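Pressemitteilung, Juli 2020

Schülerteam Henao räumt den Wohnzimmertisch auf

Die Robotik-AG der Schule Henao nimmt mit acht Jugendlichen am Wettbewerb Prikov teil. Die Aufgabe heisst «Wohnzimmer»: Ein Roboter soll Gegenstände vom Glastisch greifen.

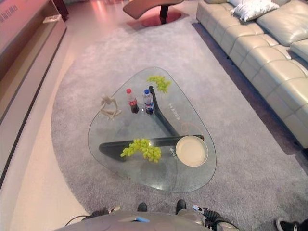
Trauben, Flaschen und Teller auf dem Glastisch.

Am schwierigsten sind die Trauben — sie sind weich und jede Traube hat eine andere Form. Seit März übt das Team den Griff am Stiel.

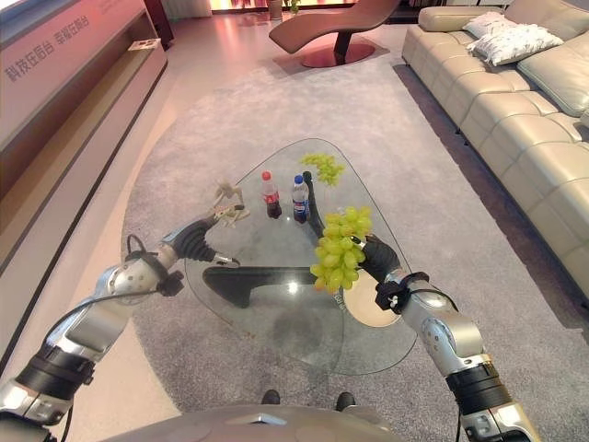 Finale in Uvov

Im Finale hat jedes Team 30 Minuten Zeit. «Wir möchten noch ruhiger greifen», sagt AG-Leiter Yoga Pelupessy.

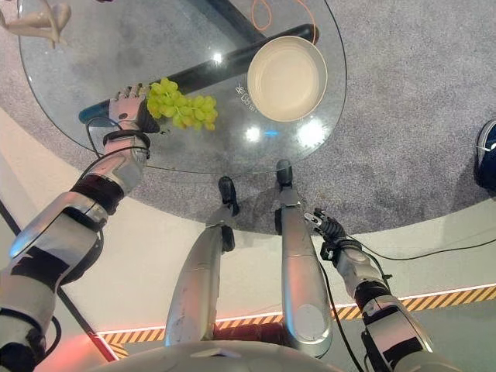
Die linke Hand hält die Trauben.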